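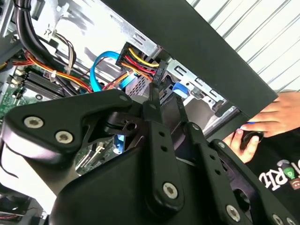

Figure 3. Inside an open tower: power wiring held by a white zip tie, a blue data cable and, to the left, the memory slots.

4.2 Cables as the thing that gets in the way

We came to this part of the study expecting the screws to be the interesting bit. They were fine. What held our attention, and I think will hold the reader's, was the wiring. Of the 2,081 written remarks our bench workers left over 14 sessions, cables came up more than any other part of the machine, and the remarks are wonderfully detailed. People have strong feelings about a zip tie!

The tower in Figure 3 shows why. Orange, red and yellow power wires sweep over the area beside the memory slots, and a black multi-pin connector sits at the end of its own tight cluster of wires. A worker who wants the memory has to decide first what to do with the harness. Mpho Modise always moved it aside with the back of the hand. Kobe Martens preferred to cut the tie and let the wires spread, and he defended this at some length in his notes ("a tied bunch pushes back, five single wires don't"). Both ways are sound, and the coding scheme described in Section 3 keeps them apart as "shift" and "release".

Colour helps a great deal. Workers new to the bench learned the blue plastic parts first, often within a single morning, and the word "blue" turns up in their notes as shorthand for "this is where my fingers go". We were delighted by how quickly this spread from one bench to the next.

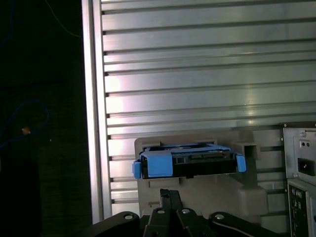

Figure 4. Hard drive in a bright blue caddy, held in a grey plastic bracket, with the power supply at the right.

The drive caddy is the best case of this. It has a broad clip at one end and small tabs jutting out at both sides, so the hand has somewhere obvious to go. Ruben Mulder had never opened a computer before January, and his first note on a caddy of this kind reads simply "oh, nice". We coded it as positive.

Ribbed metal gave more trouble than we had allowed for. Under a bench lamp it throws glare back at the worker, and five of the 18 people in the study asked for the lamp to be moved - a small point, but one we would build into any later bench layout. The Simlow checklist used in the pilot says nothing on lighting, and we have added a line for it.
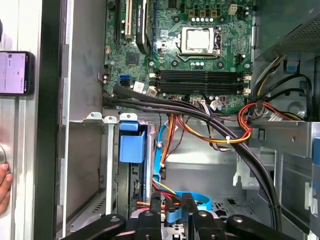 4.3 Order of removal

Workers were free to choose their own order. Most began with the memory, then went on to the drives, and left the power supply until last.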